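Debnath Opens Winter Clothing Exchange in Burndale

BURNDALE, November 8, 2022 – Debnath, the neighborhood clothing service, announces the opening of its Winter Exchange for the households of Burndale. Families can hand in sweaters and other warm clothes which are still good to wear, and choose other pieces in their place.

The exchange will stay open until the end of February. Debnath has prepared space for 200 bags, and 70 households have already put their names on the list. Participation is free of charge.

"Many people keep good sweaters at the bottom of a pile and forget them," said Nuria Hadgu, who manages the program. "We ask them to take one hour, put everything on the bed and look at each piece. After this the decision is easy."

Clothes should be clean and folded before they are brought. Knitted pieces must be folded flat and not put on hangers, as the shoulders lose their form. Dark and light clothes go into separate bags. Shoes, pillows and bed covers cannot be accepted this season.

Bags are received at the Debnath counter, 236 Venitz Street, on weekdays and on Saturday mornings. Each household may bring two bags per visit. Printed labels for the bags are given at the counter.

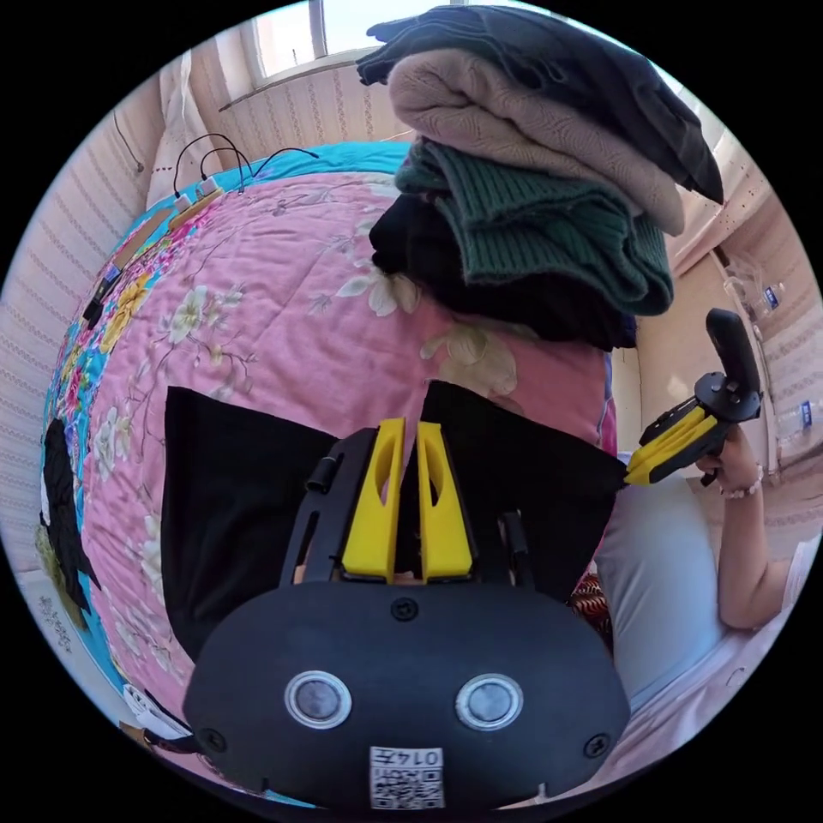 Clothes on the bed, with a pink floral cover under them.

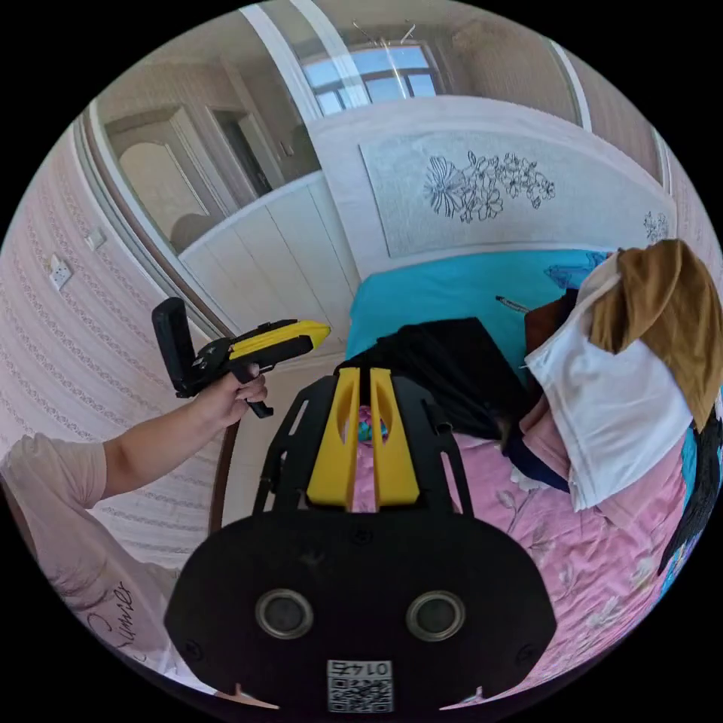
Abdelghani Kettani

Households that cannot come to the counter may ask for a collection at home. Requests for collection must reach Debnath one week in advance, with the address and the number of bags.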